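What the deer jaws told us

June 2021

I have spent a good part of this spring looking at teeth. They belong to red deer hinds from the Staniforth estate, and the question was a simple one: do old hinds lose condition because they are old, or because their teeth have worn out? People who work with deer will tell you it is the teeth. I wanted to see if the jaws agreed.

The estate has kept lower jaws from its cull for a long time, each with a card tied on giving the year, the glen and the carcass weight. There are 300 of them in the shed at Jornard, stacked in fish boxes. Iulian Pîrvu did the first sort before I arrived and threw out the ones where the card had gone or the mice had got at it. What was left was good enough to work with.

How you age a deer from its jaw

Up to the age of two or so it is easy, because the milk teeth are still being replaced and you can go by which ones have come through. After that you are looking at wear. The quick way is to compare the cheek teeth against a set of known-age jaws and take your best guess. The slow way is to cut through the root pad of the first molar and count the layers of cementum, which are laid down in a light and dark pattern through the year, much like tree rings.

We did both. The quick method was fine on young adults and got worse as the animals got older. With hinds I had put down as eight or nine, the layers quite often said 11. I had been treating heavy wear as proof of age and light wear as proof of youth, and that is a circular way to go about it when wear is the thing you are trying to measure. I redid two boxes from scratch after I noticed.

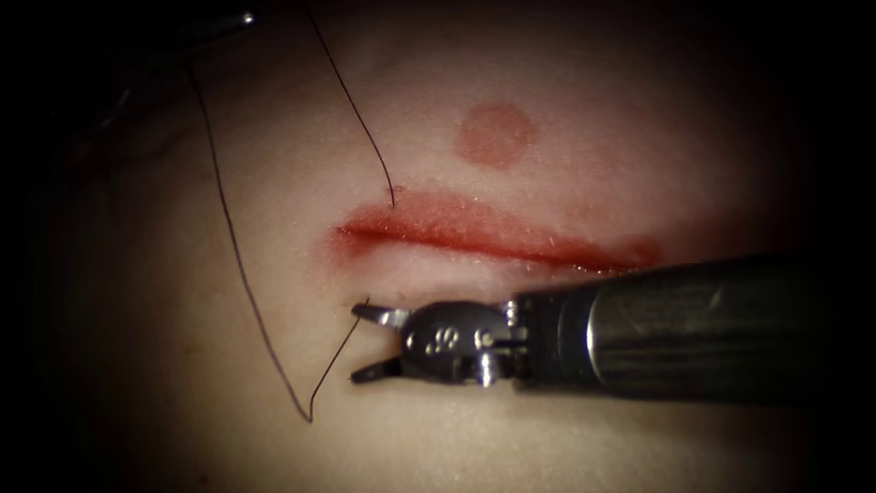 What we found

The first thing is that wear does not go at the same pace everywhere. Hinds from the wet side of the hill, where there is a lot of coarse grass and the peat gets splashed up on to everything, had flatter teeth than hinds of the same age from the birch woods lower down. The difference shows by the age of 6 and keeps growing. Grit is the likely cause. Iulian thinks the heather matters too, and he may be right, but we have no way of separating the two with what is in the shed.

The second thing is the weights. If you plot weight against age you get the usual curve, up to a level and then down. If you plot it against tooth height instead, the points sit closer to the line. Old hinds with good teeth were nearly as heavy as hinds in their prime. Middle-aged hinds with bad teeth were light. So the stalkers were mostly right, and I have told them so.

I would not go further than that. These are all shot animals, and a stalker picks out the poor ones first, so the boxes will have more thin old hinds in them than the hill does. There is also nothing from the hinds that died in the snow. A proper answer would need live animals weighed every year, with casts taken of their teeth.

A note on the cutting

A few people asked what we used. It was a low-speed saw with a Skaltex blade, run with plenty of water. The first blade I tried was too thick and tore the root pad, and three teeth were lost to it. Soak the jaw overnight before you try to pull the molar. If it will not come, soak it again. I polished the sections by hand on wet paper and looked at them under reflected light with no stain. Some people stain theirs and get a clearer picture, but I had trouble with the colour running into cracks and looking like an extra winter.

Each section was read twice, a week apart, with the card turned face down. Where the two readings differed by more than a year I had Iulian read it as well. There were a handful we never settled and they have gone back in the box marked as such.

What is next

In August I am going over to Stunivau, where the herd lives on an island and feeds partly on seaweed along the shore. I would expect sand to do to those teeth what the peat does here, and possibly worse. They have fewer jaws but the ages are known from tags, so there will be no need to cut anything.

The measurements from Jornard are typed up now. If you have a use for them, write to me and I will send the file. I still have the stag jaws to do, two boxes of them, and they smell a good deal stronger than the hinds.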